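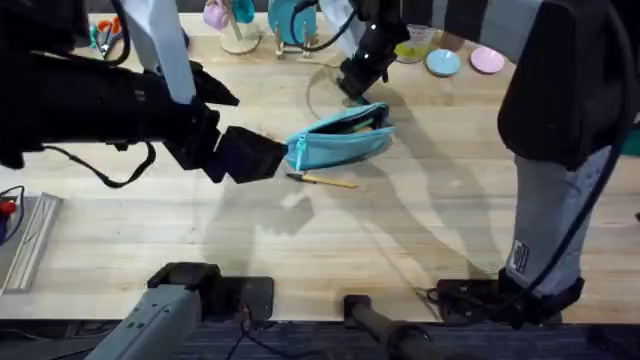 Ilside Makers Club · Supply Table Crew

ok it's July, which means school supply brain has arrived early and I'm making it everyone's problem. a thread about clearing off one table 🧵

First up, the blue pencil case. I have a thing for soft pouches with a zipper along the top because you can stuff them way past what's reasonable. Yellow pencils go in this one, and yes, one of them was still lying out on the table when I got the zipper open. There's always one.

My rule for pencils is sharp ones in, stubby ones in the jar by the door. I broke the rule 2 times before lunch.

People keep asking about the table so I'll just say it: I love this table. Pale wood, long planks, takes a beating. We hauled it over from the old place in Fukenstead and scraped a doorframe doing it (sorry, doorframe!). A little mineral oil every couple of months and it looks happy again.

Now the back row. This is where stuff goes when it doesn't have a home yet, and wow does it pile up. Two pairs of scissors, one teal handled, one orange-red. Teal is for paper, orange-red is for tape and anything gross. If you cut tape with the teal ones I will know.

Blue painter's tape stays next to the scissors. I label everything with it. Shelves, lids, my own lunch. It peels off clean and you can write on it with a plain marker, so why would I buy labels??

And the mug tree! Pink cup, teal mug, a teal plate standing up in its little wooden rack next door. Very much kitchen things, very much living on a craft table. I moved them to the kitchen once and then walked back and forth for tea all afternoon, so they stay. The Clorox stays too, same end as the plate.

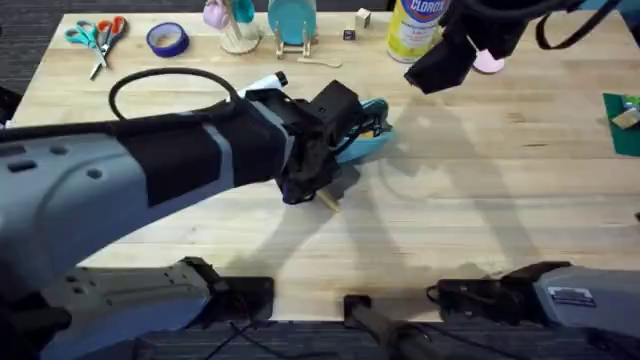 PART TWO: what goes in the pouch

Somebody in the Rashidi Street group asked for my packing list so here goes. Pencils at the bottom, pens on top, eraser in the corner where you can feel it through the fabric. Markers only if the cap clicks. I've lost a good pouch to a bad cap and I'm not over it.

Close the zipper before you pick it up. I'm begging you. 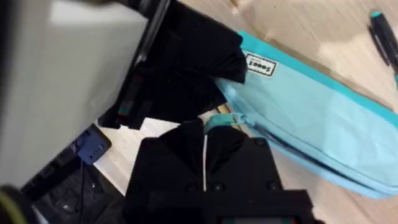 posted by Morkeck Craft Table

To the person who wanted the brand, the little white label says Sooez. Light blue with a brighter turquoise trim and I'm a sucker for the matching zipper pull. There's a black pen with a turquoise cap tip that goes with it so nicely I may have to hide it from the rest of the club.

Mine gets creases in the fabric and I've decided I like them. Warm water, a drop of dish soap, dry it flat with the zipper open.

Next thread is the marker drawer. Give me 5 days and a lot of tea.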